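4.3 失效案例:夹住了,但没夹对

本节讨论一类在汇总表里看不出来的故障。Clustico数据集的采集沿用手持夹爪方案,操作者握着夹爪完成取鞋与摆放,策略再从这些演示中学习。在鞋类任务上,策略的表现起初相当体面,体面到我们差一点没去翻失败录像。翻完之后,审稿意见里那句“建议补充失效分析”就显得十分客气了。

在15次被判为失败的试验中,有11次属于同一种情形:夹爪顺利合拢在后跟领口处,控制器报告“抓取成功”,随后鞋子在抬升阶段绕夹持点转动,鞋头下坠,最终滑脱。另有3次是夹爪在合拢前碰到了鞋带,余下的一次是急停按钮被第二作者的袖子按下,该作者要求如实记录。

后跟领口之所以成为首选夹持点,理由并不神秘。演示者几乎都这样拿鞋,一指在外,一指伸进鞋口,策略便忠实地学了过去。图3为该夹持方式的近景。
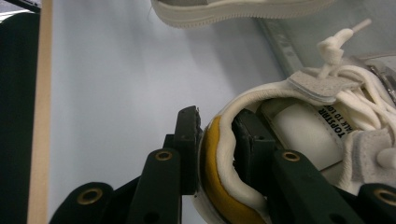 图3 双指夹持白色运动鞋的后跟领口,一指贴外侧,一指位于鞋口内。

人手这样拿鞋时,腕部会随重量调整姿态,而我们的控制器对此毫无兴趣。Fagundes控制器判断抓取成功只依据两个量:指间开度和电机电流。领口的填充层偏软,受压后回弹缓慢,开度在合拢后仍持续减小。控制器把这段变化解释为“正在夹紧”,于是一边汇报进展顺利,一边逐渐失去法向力。从日志看,直到鞋子落到台面之后,成功标志仍保持了12个控制周期。我们一度怀疑是时间戳错位,由Umesh Vashisht逐条核对后排除。时间戳没有问题,有问题的是它的乐观。

指尖磨损是另一个待查因素。磨损会改变接触边缘的形状,可能减小有效接触面积,但我们未对磨损程度做定量测量,不便把责任推给一块塑料。更换新指尖后重复试验,转动滑脱仍会出现,说明它至少不是唯一原因。

针对上述问题,我们做了两处修改。其一,成功判据中加入合拢后的开度变化率,未稳定之前不允许抬升。其二,抬升分为两段,先抬起约3厘米并停顿,若检测到绕指轴的力矩持续增大,则放回重抓。Janaína Guerra曾建议直接改夹鞋帮中段,该方案力矩更小,但鞋带会频繁进入指间,换来的是另一类失败,故未采用。

需要说明的是,修改后的判据偏于保守,对较硬的领口也会多等片刻,单次任务耗时因此变长。此外,重抓逻辑目前没有次数上限。在Skesen平台的一次夜间运行中,它对同一只鞋反复放下、夹起,直到早晨有人进来关机。按照现行统计口径,这次运行未发生任何跌落。次数上限的设置及其对成功率的影响见4.4节。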